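Oltus Produce Box from Latholm Markets
Item 262 - Grocery Delivery - Fruit & Vegetables

The Oltus box is for people who mean to buy vegetables and come home with crackers. You pick a size, we fill it at the Latholm store that morning, and it shows up at your door between 4 and 8 p.m. The small box feeds 2 people for most of a week, assuming both of them eat kale. The large one holds 16 kinds of produce, at least one of which you will have to look up.

What goes in depends on the season and on what our buyers could talk the growers out of. You can block up to five items from your account page. Beets are blocked by some 800 households, and the beet growers have been told gently.

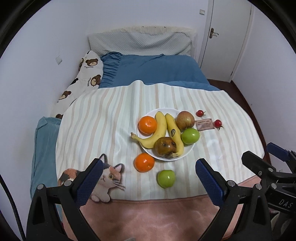
Fruit, bananas included, is an add-on to any size.

Boxes are packed in reusable Kuruc crates. Leave the empty one out on your next delivery day and the driver will take it back. Crates kept longer than a month are charged to your account, even the ones now holding records.

Substitutions: if we run short, we swap in something of equal or higher price. We try to stay close. A lime for a lemon, yes. A turnip for a peach happened once, in October, and we refunded it.

Skip or cancel any time before noon on the day before delivery. After that your lettuce is already in the crate.

Pairs well with: Luser salad dressing, all flavors
Not available for store pickup at this time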